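Pleltard Creator Guide
Section 3: Recording and posting a short video

This section covers recording a short video in Pleltard, adding a caption and sharing it with your followers. You need a confirmed account and a profile picture before you begin. If you have not set these up, go back to Section 2.

Before you record

1. Open Pleltard and tap the plus sign at the bottom of the screen.
2. Choose Short Video. The longest clip you can record is 39 seconds.
3. Allow access to the camera and microphone when your phone asks.
4. Tap the clock symbol and pick a countdown. This gives you time to get into your opening pose.

Note: If you refuse microphone access, the clip is saved without sound. You can still add a song later.
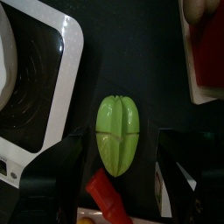

Choosing a song

5. Tap Sounds and search by film, singer or song title.
6. Drag the bar under the song until the part you want to dance or mime to is highlighted.
7. Tap Use. The song plays through the phone's speaker while you record.

Songs from the Illier catalogue can be used on personal accounts only. Business accounts will see a padlock next to them.

Caution: Do not play a different song in the room while recording. The app checks both the added sound and the room sound, and may mute the whole clip.

Outfit changes

8. Record the first look and tap Pause. Do not tap Finish.
9. Change your outfit, leaving the phone where it is.
10. Tap Ghost to show a faint copy of your last position, line yourself up with it and tap Record.
11. Repeat for each look. You can join up to 3 looks in one clip.

Note: The Wunditow phone stand supplied with the Creator Kit has a locking screw at the back. Tighten it before the first look. If the stand slips between looks, delete the last part and record it again.

Cover picture and caption

12. Slide along the strip to pick a cover picture, or tap Gallery to upload your own.

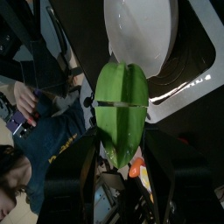 The cover is what followers see on your profile before they press play, and it is cropped to a square. Keep faces, jewellery and any writing away from the edges. A single subject in the middle works well at small sizes, like the green pepper held upright here, with its pointed tip facing down. Check the crop on your profile after posting, as older phones may show it slightly tighter.

13. Type your caption. The limit is 315 characters, including spaces and hashtags.
14. Tag the designer, make-up artist or photographer by typing @ and their account name.
15. If you were paid or given clothes to wear, switch on Paid Partnership.

Caution: Paid Partnership cannot be switched on after posting. You will have to delete the clip and post it again.

Posting

16. Choose Everyone, Followers or Close Friends.
17. Tap Post, or tap Later to pick a date and time.

Clips promoted through Panagiotou are reviewed before they go live. Allow 2 working days for this. You can edit the caption during the review, but not the clip or the song.

To stop a scheduled clip, open Drafts, hold your finger on the clip and tap Cancel Post. It stays in Drafts until you delete it.

Section last updated: Sun 24 May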